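Search this site Go

Teaching by remote control: common questions

Do I need to be in the room with the robot?
No. Most Akitz tasks are taught in the simulator, so you can work from any desk with the Bisier controller plugged in.

How many runs does a task need?
Roughly 200 for a simple pick and place. Short, steady runs are best - if you fumble a grasp, delete it and start again.

Which layout will I see?
The table with the yellow and dark crates or baskets on it.

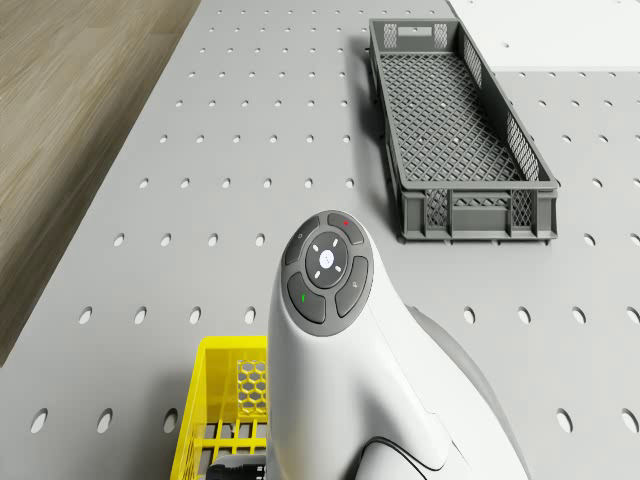
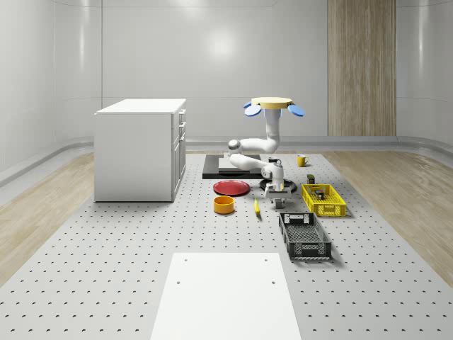

Can I stop halfway?
Yes, but a half-finished run is not saved.

Last updated: 12/05/2025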